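Topic: Finedville Blues Archive is leaving the depot building

slidecase_41
Posted 05/03/2026

For those who don't get the newsletter, the Finedville Blues Archive has to be out of the old depot by the end of the year. The board has two offers. One is the upstairs of the Presico building downtown, which has an elevator and decent climate control. The other is to merge the collection into the music library at Clanemeck College, 40 minutes away. Members get a vote but it is advisory only.

The inventory they finished in January lists 3043 items. 1561 of those are records, mostly 45s, and the rest is photos, posters, contracts, stage clothes and the instruments.
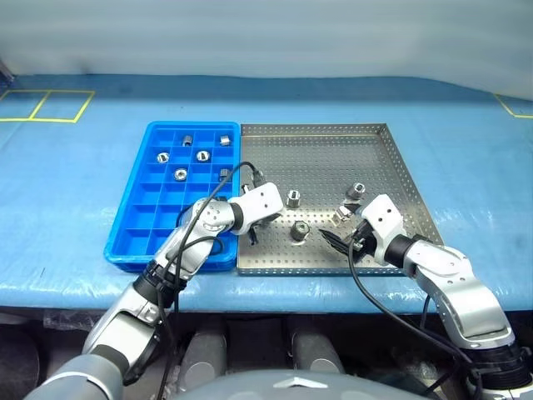 I lean toward Presico. The collection came from people in this town and most of them gave it on the understanding that it would stay here. My aunt gave her band's tour book and I know what she was told.

washtub
Was she told that in writing? I'm not being smart, it matters. The donor form I signed says the archive can transfer items to "a similar institution." A college library would count.

slidecase_41
I don't know what she signed. I'll look.

northend_alto
I'm for Clanemeck. I used the depot reading room for a project on the Dela Peña Ballroom and it was open six hours a week. I took three days off work to get through one box of handbills. A college library is open evenings and they have someone who can handle acetates.

Rent at Presico is $926 a month after the first year. Where does that come from? The fall concert doesn't cover it.

washtub
The fall concert would just about cover it if they didn't rent the tent.

northend_alto
It wouldn't. Look at last year's report. After the sound company and the insurance there was enough left for maybe five months.

rimshot_pa
My problem with the college is that nothing will be on the walls. They'll scan it, put it in boxes, and you'll need an appointment. At the depot kids came through with their school and saw the ballroom sign and the upright bass. That's how I got interested in the first place. 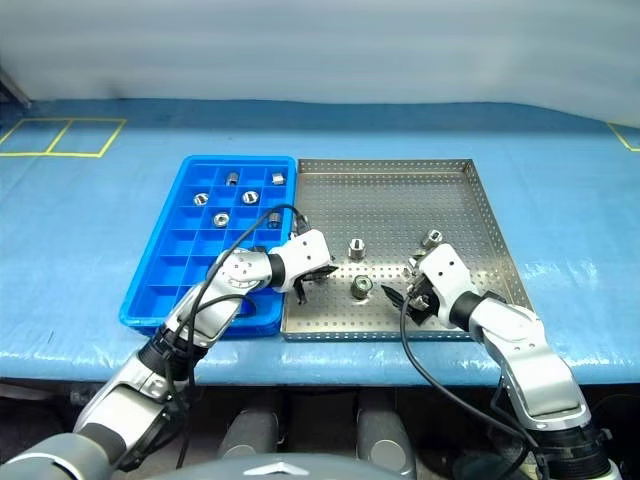 I'd be fine with a split. Paper and records go to Clanemeck, and the bass, the sign, the clothes and a few framed posters stay in town. The Presico people might rent just the front room.

slidecase_41
I asked about a split at the last meeting. The answer was that Clanemeck wants all of it or none of it. I didn't get a reason.

northend_alto
I heard something different, that they don't want the sign at all because it's too big for their freight door. So there must be some room to talk.

washtub
Then somebody should get it from them on paper before the vote. I'm not voting on what two people heard.

rimshot_pa
Agreed on that. Does anyone know if mail-in members can vote? I moved out of the county but I'm paid up.

slidecase_41
Yes, if your dues are current. The ballot comes with the summer newsletter. Also I found my aunt's form. It has the same "similar institution" line washtub quoted. I still think Presico is the right choice but I'll take back what I said about the promise.

washtub
Thanks for checking.

Recent topics
Ballroom sign: who painted it?
Storing 45s in a damp basement
Fall concert lineup suggestions
Looking for Dela Peña Ballroom handbills
Upright bass repair near Finedville
Tuesday jam has a new start time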